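Watero – Harholm returns hall
Minutes of the monthly staff meeting, November

Present: day shift, evening shift, maintenance, the automation group, two staff representatives.

1. Minutes of last meeting
Approved with one change. The figure for returned items in item 4 must be 3,177.

2. Arm for sorting of returns
The automation group presented the simulation work. The model room has a sofa, and mixed articles are laid on it for the arm to pick. Three views were shown on the screen.

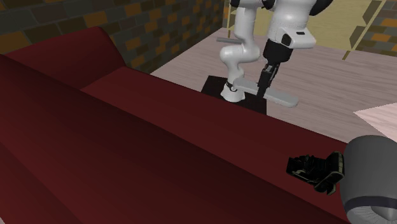
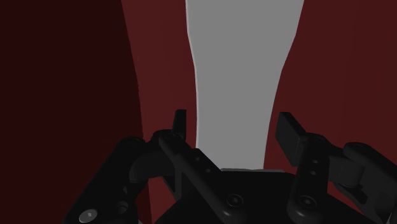
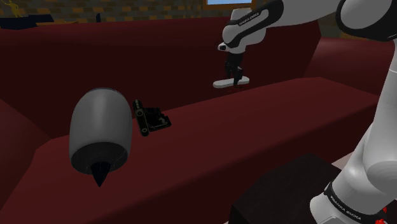

Item 2: simulated views of the arm and gripper at the sofa. The second is the gripper alone, with open fingers.

The group has now run 1,231 simulated picks. Long flat pieces are going better than small articles with many edges, such as the folding camera. The evening shift asked who decides when an article is too delicate for the gripper. Answer: the person at the table decides, and this will be written in the work instruction.

3. Changes for staff
The sorting table will have one person per shift in place of two. The second person moves to inspection and repacking – no posts are removed. The representatives asked to have this in writing before the trial starts. Management agreed.

Several colleagues are worried that inspection means more standing. Maintenance will look for higher chairs, the same as in the Barta hall.

4. Training
22 colleagues have put their names down. The course takes place in working hours, in room 29. The evening shift needs a later group, and this is not yet solved.

5. Other matters
The door to the Bata store still closes badly. Reported again.

Next meeting: Monday, 14:00, canteen.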